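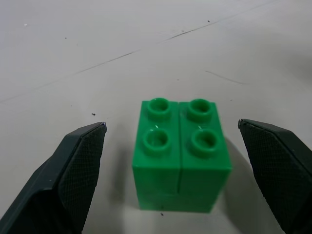 Green bricks between the open fingers, seen from the wrist camera.

Teaching by Hand at Wekidport: Frequently Asked Questions
Last updated 7 July 2019

Do I need to know how to code?
Nope! You hold the arm, move it through the job, and the Zidorau software records what you did. If you can stack toy bricks, you can teach this thing to stack toy bricks.

What's the difference between hand guiding and remote control?
With hand guiding you push the arm itself. With remote control you sit at the Buniro station and steer with a small handle while watching the wrist view. Most people start with hand guiding and then fall in love with the handle.

How many times do I have to show it?
For a simple pick and place we ask for 100 good runs. Move the bricks to a new spot between runs — otherwise the arm only learns one spot on the table.

How wide should I open the fingers?
Wider than you think. Leave clear table on both sides of the part, come down slowly, and close once the tips are level with the upper part of the bricks.

I fumbled a run. Should I delete it?
If you dropped the part and walked away, yes. If you missed, backed up and got it on the second try, please keep it! Those recoveries are gold.

Can two people share one task?
Sure. Put both names in the notes, and agree on which side you approach from.

Can I bring my own parts?
Yes, as long as they fit in your palm. Soft or shiny things are harder but a lot of fun.

When is the next open session?
November, in the Usmani room. Sessions run 3 hours.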